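## 4. Teaching your Skistier its first bedroom

OK, you've charged it, you've updated it, and you've named it something silly in the Boonchu app. Now we get to the part I like best! I wrote this section after setting up my fourth Skistier, so most of the swearing is already done for you.

Set aside 45 minutes for the first room. The second goes faster.

### 4.1 Before you start

1. Park the robot at the foot of the bed, facing the mattress, with its arms down. Facing it from the side also works, but then you have to flip the layout by hand in the app and I always get it backward.
2. Open the curtains or turn on the ceiling light. Strip lights under the bed can stay on.
3. Pick up cables. Chargers, adapters, that one extension cord, all of it. The wheels will roll over a thin cord and then the base thinks it has hit a doorsill (error 13, see section 9).
4. In the app, tap **Rooms > New > Bedroom** and wait for the chime.

> **Caution:** Keep kids and pets out of the room while the arms are live. The hands are gentle with cloth, but they don't look behind themselves.

### 4.2 The first bed lesson

You teach the robot by guiding it. Put on the wrist straps, stand a good step back, and it copies your arms.

1. Tap **Teach > Bedding**.
2. Raise both hands until the robot's hands come up level with the mattress. Hold still for a breath. The light on the strap turns solid.
3. Fold the duvet the long way and leave it lying on top of the sheets. Don't chase perfect corners here, I mean it. A puffy duvet never folds the same way twice and the robot needs to learn that too.
4. If you use a bed runner, lay it flat across the foot first and tell the app it's there (**Layers > Add > Runner**). Skip this and the robot treats the runner as part of the duvet and drags the whole lot toward the pillows.
5. Open both hands fully before you back away from the fabric.
6. Say "keep that one" or tap **Save**. If it was a bad go, tap **Toss** and nothing gets stored.

With a long fold like mine, there's a bit of duvet lying over the runner at the corner, and that overlap is where I spend most of my teaching time. Start your grip on the white, well clear of the beige, and lift before you pull. 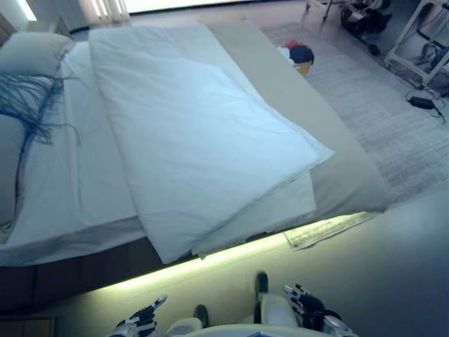 One early reader wrote back that lifting first was fine for a thin summer quilt but hopeless with a heavy winter one, and that setting the grip to Firm and going in with both hands had fixed it in an afternoon. I tried it, and fair enough! So for heavy bedding:

1. Go to **Hands > Grip** and pick **Firm**.
2. Bring both hands in together and pinch near the seam.
3. Lift slowly. If the duvet slips, stop and toss that try.

> **Note:** Firm grip is no good for fringed throws, lace, or anything with loose strands. Move those off the bed, or mark them as **Leave alone** under **Layers**. I lost a tassel this way.

### 4.3 How many tries?

The box says you can start after one lesson. You can, sort of. I got sloppy results until I'd saved 13 good ones, and then it was like a switch flipped (well, a slow switch). Memory holds 1,000 saved lessons on the base model and 2,000 if you bought the Modis memory card, so don't be stingy.

Change small things between tries:

- move the pillows
- start with the duvet bunched up on the other side
- do one by daylight and one with the lamp on

### 4.4 First solo run

1. Clear the floor again. Laundry baskets are OK to leave out as long as they were there during teaching.
2. Tap **Run > Once**. Please don't tap **Run > Daily** yet.
3. Stay in the doorway with your thumb near the red button in the app.
4. When it finishes, rate it. Two stars or fewer opens the teach screen again at the step you didn't like.

If the hands stop in midair and the strap light blinks blue, the robot has lost track of the mattress edge. White sheets in a very bright room do this a lot. Pull the sheers closed, tap **Find bed**, and carry on from where you were. If it keeps happening, Erkomell support will mail you a pair of edge clips for free, you just have to ask for them. Mine came in August and I've used them ever since on the guest bed.

Pillowcases are in section 5. Get a snack first.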